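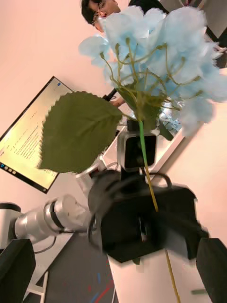
An artificial blue hydrangea with one broad green leaf.

The former chair of the Gornano branch does not want to give her name. She agreed to meet me in her kitchen at 6 in the evening, under the condition that I write only what she says about the party and nothing about her family.

She left the post in December, together with the branch secretary. The regional office in Toltudthorpe published a statement of four lines and thanked both for their service. "I read it on my telephone in the supermarket," she says. "They had promised to send me the text before. They did not send it."

The dispute began with the selection of a candidate for the Predon ward. The members voted for a local teacher. Two weeks later the regional office informed them that the selection must be repeated, as the list of members was not in order. According to her, 40 members had the right to vote and the office removed 4 of them afterwards.

"They said these people paid too late. I have the receipts in a folder. I offered to bring the folder to Toltudthorpe and they answered that it is not necessary."

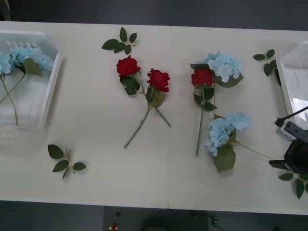
I asked her if the result would be different without those members. She thinks for a moment and says no, the teacher would win in both cases. Why then did she resign? "It was about who decides. If the office can open a vote again when it does not like the name, then I cannot ask people to come out in the evening and vote."

The regional office replied to my questions by email. It says that the rules were followed and that the branch "had every opportunity to comment." It did not answer the question about the receipts.

She remains a member of the party and still pays her contribution each month. At the next council election she will probably deliver leaflets in Buschmann Street, as she did before she was chair. For the branch meeting she is less certain. The new chair has invited her two times, and she has not replied yet.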